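About Nodbridge

Nodbridge sells small metal tins and the red materials that go in them. We supply bookbinders, stationery shops, art teachers and people who stamp, seal and print at home. We work from one rented floor in Clamoncombe and ship within the United States and Canada.

What we sell

Our main product is a shallow rectangular tin with rounded corners. It comes empty or filled. The fillings are all reds, from orange-red to a dark brick, and they come as pastes, pressed powders, solid blocks and dry fibers. We started with reds because that was what our first customers asked for, and we have kept to them. We are sometimes asked for blue. We do not stock it and can point you to other suppliers.

Tins are sold with either a painted red rim or a plain gold-colored finish. The finish says nothing about the filling. Customers who keep several on one desk often buy both so they can tell them apart at a glance.

The worktable

Everything we sell is opened and looked at on a white table before it is packed. A white top makes stray red easy to see. A sheet of plain white paper goes down first and is replaced when it gets marked. Small loose items wait on the table in cups or trays until they have been checked.

The table was the first thing we bought. It came out of a school art room and has been resurfaced once, in a July when we closed for two weeks. We plan to do it again when the present top gets too stained to be useful.
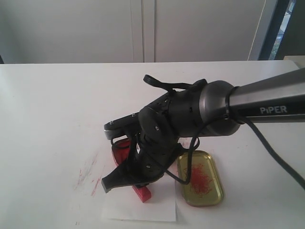 How we started

Halyna Yurchenko and Hryhorii Zinchenko opened Nodbridge as a mail-order business for bookbinding supplies. Halyna had worked in a print shop and Hryhorii in a hardware warehouse. Most of the early orders were for thread, board and glue. The tins were a side line, bought in from a closing supplier called Ambaye, and the first lot was 58 pieces. They sold out in a month.

Over the next few years the rest of the catalog was dropped a page at a time. The last spool of thread went to a customer who had been with us from the beginning. We still get calls for glue.

Who works here

Halyna Yurchenko runs the business and answers most of the mail.

Hryhorii Zinchenko buys the tins, checks incoming lots for dents and bad rims, and looks after the shipping desk.

Natsumi Kubo is in charge of fillings. She decides what goes into the range and what comes out of it, and she writes the care notes that go in each parcel.

Myroslav Antoniuk works mornings on packing and afternoons on returns.

Khrystyna-Mariia Moroz keeps the website and takes school orders. If you are a teacher, she is the person to write to.

The range

We currently list 31 items. That includes the empty tins, both finishes, and every filling in every size. An item is listed only if we have it on the shelf. When something runs out it is taken off the website the same day and put back when the next lot has been checked.

Pastes and pressed powders vary in texture. An uneven or lumpy surface in a tin is normal for several of our fillings and is no cause for a return. Blocks are supplied loose in their tins, so they may shift in the mail. Dry fibers tend to spread. Open those tins flat on a sheet of paper, and brush what falls out back in with a dry brush. Please don't use a damp cloth on the fibers.

A red tin and a gold-colored one, open on the table with paper in front:

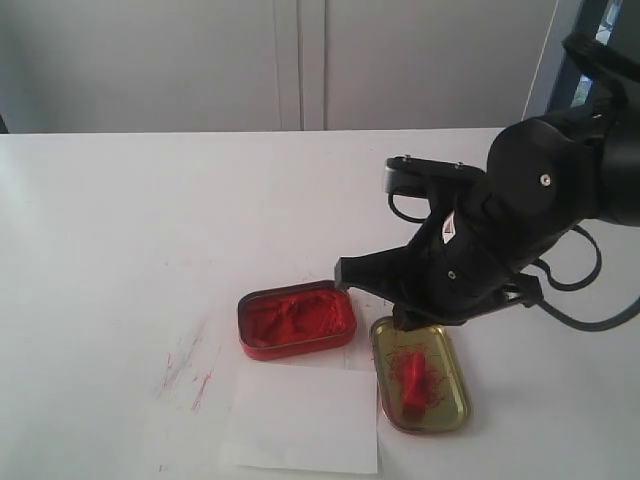
Schools and workshops

School orders are packed by class set. The smallest set is for one table and the largest we have sent held 200 empty tins. We can mix finishes in a set at no charge. We invoice after delivery and accept purchase orders from public schools.

We do not run classes of our own. Brakolum, the workshop downstairs, offers evening courses in seal making and simple bookbinding and uses our tins. Please book with them directly, as we don't have their calendar.

Returns

Unopened tins can be sent back within 58 days. Opened fillings can't be returned unless they were damaged on the way. If a rim is bent or a tin will not sit flat, send a photo and Myroslav will mail a new one. You can keep the old one.

Visiting

We don't have a shop front, but orders can be collected from the second floor. Ring the lower bell. The elevator fits one person and a box. Street parking is free after the hardware store closes.

The mailing list goes out when there is something new to list, which some years is twice and some years is not at all. It has 1,608 subscribers. To join, write to Khrystyna-Mariia and put "list" in the subject line.

Page last updated 12 Jun 2025.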